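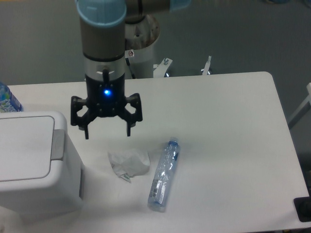 Mateja Gashi has managed rentals at Kornow for 11 years. The building has 100 units, and in September she had eight of them empty at once, the most she can remember.

"People gave notice in the spring and bought houses out toward Ludarden," she said. "Then rates went up and the buying stopped. Now I get calls from the same people asking what I have."

What she has is mostly one-bedrooms on the north side. They rent for $830 a month, with water and trash included. Parking is extra.

Gashi said the first question used to be about pets. Now callers want to know how long the lease is. "They ask for six months. I can do nine. The owner won't go lower than that, and I've asked him twice."

Emiliano Paredes signed a nine-month lease on a third-floor unit. He had been looking at a two-bedroom house in Tanasarn, but the inspection found problems with the sewer line and the seller wouldn't lower the price.

"I got my deposit back, so I can't complain," Paredes said. "I'll look again next summer. The kitchen here is small. I knew that when I took it."

Gashi plans to replace the carpet in the empty units before showing them again. Two are finished. She is still waiting on a price for the hallway on the second floor.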